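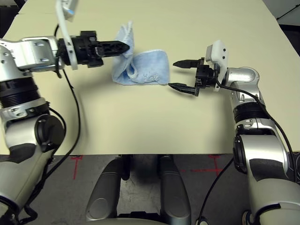
Figure 4. Towel folding at the Stutis table, left gripper at the upright fold, right gripper open.

Section 4. Sharing the Folding Work

Last updated: April

If you have come this far in the guide, your Stutis is bolted down, powered and talking to the Staretti console, and you are probably wondering what the working day is going to look like now. This section covers that. It was put together with the laundry team at the Pilell guest house, who have run a Stutis beside their own folding tables for 16 months and had plenty to say about our first draft.

4.1 Who does what

The Stutis folds flat terry goods: hand towels, bath towels and bath mats. Your folders still sort, inspect, handle anything with a fitted edge or a tie, and decide what is good enough to go back upstairs. Please settle this split before the first shift and talk it through with everyone on the floor, including the people on the late shift, who tend to hear about these things last. A folder who has spent years at the table will have opinions about which towels fold easily and which ones fight back, and those opinions are worth writing down.

At Pilell the day sheet now has two columns, one for the table crew and one for the Stutis. On their busiest day so far the whole room put out 2,010 pieces, and 1,478 of those went through the Stutis. The folders told us their shoulders felt it less by evening, and also that the first weeks were slower and a good deal more irritating than they had been led to expect. Please plan for that, and leave some slack in the schedule.

4.2 Starting a folding session

1. Clear the table of everything except the piece to be folded. Pens, lint rollers and coffee cups all count.

2. Check the gripper cables on both arms. They should hang with enough slack for the arms to reach across the table, and they should not be caught under the towel or pinched at a joint.

3. Wake the console and choose FOLD, then the size of towel. If your towels are between two sizes, choose the larger one.

4. Lay one towel on the table. It doesn't need to be neat — the left gripper looks for an upright edge or fold to take hold of, and a bit of a heap gives it something to find.

5. Step back behind the operator line and say out loud that you are starting. It feels silly for a day or two and then it becomes a habit.

6. Press START. Stay with the machine for the first 12 pieces of every session and look each one over as it is finished.

7. When you are happy with the results, note the time and your initials on the day sheet and go on with your other work in the same room.

CAUTION: Never reach between the grippers while the START lamp is lit, even to straighten a corner. Press PAUSE, wait for both arms to settle, and then reach in.

CAUTION: The fingers on the grippers come to a point. Keep lanyards, loose sleeves and apron strings well away from them.

NOTE: Thin cloths such as glass towels and napkins should stay with the table crew. The Stutis will try them if you let it, and you will spend the afternoon refolding.

4.3 When a fold goes wrong

It will happen, and it happens more with new towels, which are slippery until they have been through the wash a few times. If the towel ends up bunched and the arms have stopped:

1. Press PAUSE.

2. Lift the towel off, shake it out once and lay it down again near the middle of the table.

3. Press RESUME. If the same piece fails again, fold it by hand and put it in the rework pile.

Please don't use the rework pile to judge the folders. It is there so that Seo, our service partner, can look at patterns on the monthly visit, and most of what ends up in it has to do with the fabric or the settings.

4.4 Breaks, rotation and training

Before the Stutis came, the Pilell crew stood at the table for a whole shift. They now swap places after each break, so that everybody gets a turn at minding the machine and everybody keeps their hands in. Ivars Sepp, who leads the room, put it to us this way: "I don't want one person who knows the robot and five who are afraid of it." We have borrowed his rotation more or less whole.

- Train every folder on START, PAUSE and the recovery steps in 4.3, including part-timers.

- Pair each new operator with an experienced one for two full shifts.

- Keep one hand-folding table set up at all times. You will want it for rush orders, and on service days it is all you have.

- Set aside ten minutes at shift change for people to pass on anything odd they noticed.

NOTE: If job titles or pay grades in your laundry are tied to piece counts, review them before you go live. The counts on the console include machine-folded pieces and cannot be assigned to a person.

Cleaning the grippers and clearing lint from the table are covered in Section 5.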